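Older moms and speech at age 2, what did your pediatrician tell you?

Forum: Toddlers and Preschool > Health and Development
Page 1 of 1

pryor_mom

I had my son at 41. He turned 2 in May and he has nine words that I would count, and that's including "uh-oh." My sister keeps sending me articles saying kids of older mothers talk earlier, so I'm sitting here wondering what I did wrong. The pediatrician said to wait until his next visit. My husband says the same. I would like to hear from people who had kids late and whose kids were slow to talk. Did you wait, or did you push for an evaluation?

He understands a lot. If I say "shoes" he goes and gets his shoes. He points at things and looks back at me. His hearing was checked when he was born and not since.

Kanier77

Push. I waited with my oldest because the doctor told me to and I regret it. The list for an evaluation where we live was long, and every month I spent waiting to get on it was a month added to the end. You can always cancel if he starts talking.

Get the hearing checked again too. The newborn test only tells you about a newborn. My oldest had fluid in both ears.

twoundertwo

I'd wait. He's a boy, boys talk late, mine said nothing until he was almost 3 and now he won't stop. Going after it this early makes everybody nervous, and the kid picks up on it.

Kanier77

That's one boy. Mine was also a boy and he did need the help.

Kerstin Hollmann

I worked as a speech therapist for a long time, mostly with children under 4. I can't tell you anything about your son from a post, but I can tell you what I'd want to know.

Understanding and pointing are both good signs. A child who brings his shoes when asked is following language. Still, nine words at 2 is low enough that most therapists I worked with would want to see him. The age of the mother would not change that for me in either direction. Those studies look at big groups of families, and the older mothers in them often have more schooling and more money. A group average doesn't tell you much about one boy.

Call and ask for a hearing test and a speech evaluation. You can do both while also "waiting and seeing."

pryor_mom

Thank you, Kerstin. I asked my sister to stop sending the articles. Is there anything I can do at home in the meantime? I already read to him every night. He mostly wants to turn the pages.

Kerstin Hollmann

Let him turn them. Say one or two words about each page and go on. You don't have to read what's printed.

The most useful thing is talking during the jobs you do every day anyway, because the same words come up over and over. Washing hands, getting dressed, putting things in the dryer and taking them out. Short phrases. Say it, then wait longer than feels natural. Count to five in your head. Parents fill the silence too fast, and I did it with my own kids.

Don't make him say a word before he gets something. That turns into a fight about crackers.

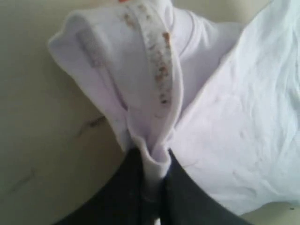
Speech practice at our house was laundry, since Kerstin brought up the dryer. I had my daughter at 43 and she was in therapy from 2 until she started school. The therapist told me to pick one chore and do the same words with it every day, so I would hold up something white with the cloth all bunched and twisted at the bottom like in the picture, and say "twist," then shake it out and say "open." Over and over. "Open" became one of her first clear words. She used it for doors, jars, bananas and the dog's mouth. I would not have believed you could get that much out of one basket of wash.

Stanisława Kubiak

(Sorry, forgot to say hello, that was my first post here.)

twoundertwo

Welcome. Not to be rude, but wouldn't she have learned "open" anyway? They all do at some point.

Stanisława Kubiak

Maybe. I can't run it twice. She had four words when we started and by the end of that summer she had too many for me to write on the fridge. Some of that was her getting older. The therapist said so herself.

grandpa_plevis

We raise our grandson, so we are about as "older" as parents get. What helped him was turning the TV off. It used to be on all day for company. My wife noticed he made more noise when it was off, and we'd never have heard him otherwise.

He also hears two languages at home and a neighbor told us to drop one. The doctor told us not to.

Kanier77

People told us that about languages too. Our pediatrician said the words in both languages get added together when you count. Pryor, do you speak anything else at home?

pryor_mom

My mother-in-law talks to him in Cantonese two afternoons a week. I never thought to count those. I'll ask her tonight what he says to her.

Kerstin Hollmann

Yes, please count them. Milk in English and milk in Cantonese are two words. Tell the evaluator about it when you call so they can arrange someone who understands both. And tell your mother-in-law to keep going. Hearing two languages does not cause a delay.

pryor_mom

Okay, I talked to her. She says he has several words with her that I've never heard, including one for soup and one for "carry me." So I felt better and also a little left out.

I called the clinic this morning as well. The hearing test is first, then the evaluation. They asked how old I was when I had him and I got defensive on the phone for no reason. It was on the form.

twoundertwo

Glad you got in. I still think he sounds fine, but I get wanting to know.

Plonlow_Dad

Reading this late. One thing I'd add is to write down the words, with what he means by them. We walked into our appointment and they asked what she said at home, and we both went blank. We came up with "ball" and "no." She had plenty more than that.

Also take something he likes. Ours refused to look at any of the clinic toys, but she'd chat to her own clothes. She had a thing about letters on shirts and would pat each one and make a sound.
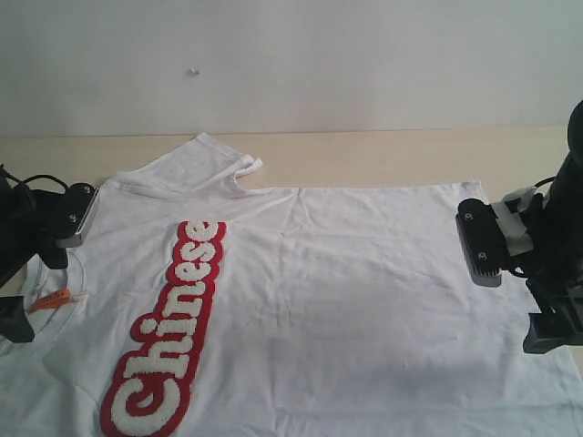 The therapist used that for most of the first visit. She'd pat a letter, wait, and our daughter would pat the next one and say something. None of the sounds were right but she was taking turns, and that went in the report as a strength.

grandpa_plevis

Our grandson does that with license plates.

Kanier77

Did anyone here get charged for the evaluation? Ours was free through the state because he was under 3, but I've heard different things from friends. It might matter for Pryor, because if his third birthday passes it goes over to the school district and you may have to start again with new people.

Plonlow_Dad

Free for us through the state program. We went private later for extra sessions and paid more than $1000 before insurance sorted itself out. Ask for the billing codes ahead of time and call the insurance company with them. Write down who you talked to.

Kerstin Hollmann

Kanier is right that the program changes at 3. He has most of a year, so there's time, but don't let the first appointment slide if they try to move it.

Stanisława Kubiak

Can I ask the other older moms something? Did anyone get comments in the waiting room? A woman asked my daughter if Grandma was taking her home. I didn't correct her. I still think about it.

pryor_mom

At the playground, twice. The second time I said I was his mother and the man apologized for so long that I ended up comforting him.

grandpa_plevis

We get the opposite. People tell my wife what a late blessing he was. She says thank you.

Kanier77

Back to the hearing test, they may put a little tip in his ear and he has to hold still for a bit. Bring a snack that takes a while to eat but doesn't crunch. Ours had to be done over because of pretzels.

pryor_mom

Good to know. Bananas then. I've started the list on my phone, English in one column and Cantonese in the other. I'll post after the hearing test.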